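Subject: Re: [kitchenware] mug tree tips when loaded on one side

On Monday Grażyna Głowacki wrote:

> The Grellia tree falls over once there are 2 mugs on the same side.
> Is the base too small, or are we loading it wrong? The plate rack
> next to it is fine.

Loading. The base is flat and rectangular, so it is least stable across the short side. Hang the first mug left of the post and the second one right, then continue in pairs. Our mugs are 135 g to 300 g empty; pair them by weight where possible. 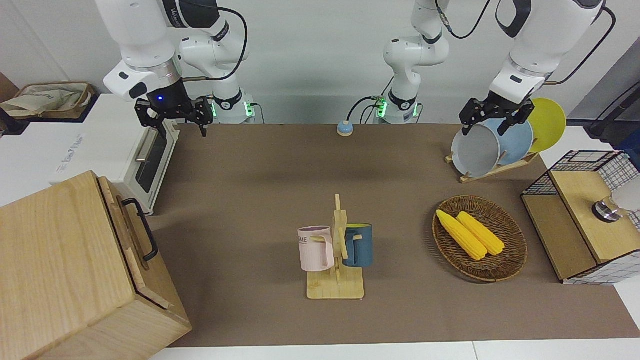
Does the mat under the tree matter? It matters less than the load, but a soft mat lets the base lean, so a thin firm one is better.

For the rack: plates on edge, one per slot. I would keep the wicker tray for dry items only. Rattan holds water and the weave is slow to clean.

If it still tips after that, screw a 100 mm wider board under the base. Ollstead has offcuts in light wood. Two short screws from below are enough, no glue, so it can be taken off again.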